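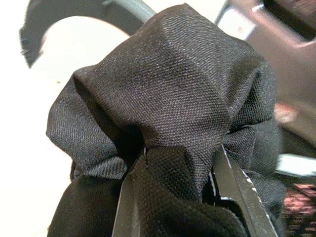 Elvira Henao asked at the April review whether grip width alone could tell a one-layer grasp from a bunched one. On dark woven cloth it could not. With black fabric gathered between the two fingers, the folds compress unevenly and the width reading overlaps with that of a flat double layer.

We therefore added the wrist view as a second input. The set held 400 grasps, 65 of them kept for testing. Width alone mislabeled 22 of the test grasps; results for the combined input are in Table 3.

Deep creases remain the main source of error - the weave is lost in shadow and the edge filter returns nothing there. Lovberg's threshold was left at 55 throughout.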